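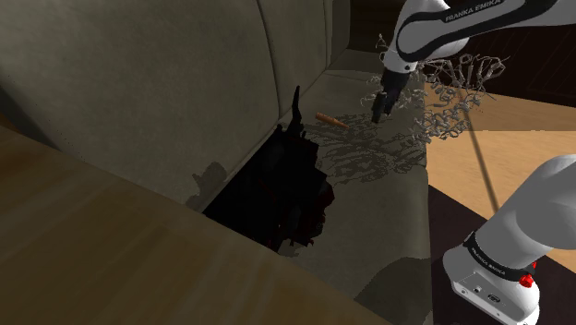 Gray-olive sofa, seen past a wooden surface.

The Vamside mutual aid register had 222 entries when Comfort Abugri took it over. Each entry listed a need, an offer, a street and a status code. Code 4 meant unmatched.

She sorted by code. Most of the unmatched rows were offers: rides, soup, the loan of a drill. The needs had been closed months earlier, after the flood water left Canham Street and the pumps went back to the county.

One need was still open. Colin Rudd, Fitero Court, second floor. Request: someone to read meter figures aloud, weekly. Entered in September. No match attempted.

She called the number.

"I have the figures now," he said. "My neighbor Cheng reads them to me."

"Then I can close the entry."

"You could. He's moving at the end of the month."

Comfort left the code as it was and opened the list of offers. The matching rule was simple – same street, or a walk of less than 1000 yards. It returned three names. Two had disconnected numbers. The third had offered soup.

She asked the third whether he would consider meters instead. He wanted to know how many digits there were. She called Fitero Court again to check.

"Five," Colin Rudd said. "The last one is red. Cheng skips it."

She typed this into the notes field, which allowed 80 characters, and changed the code to 2, pending. Then she went back to the rides.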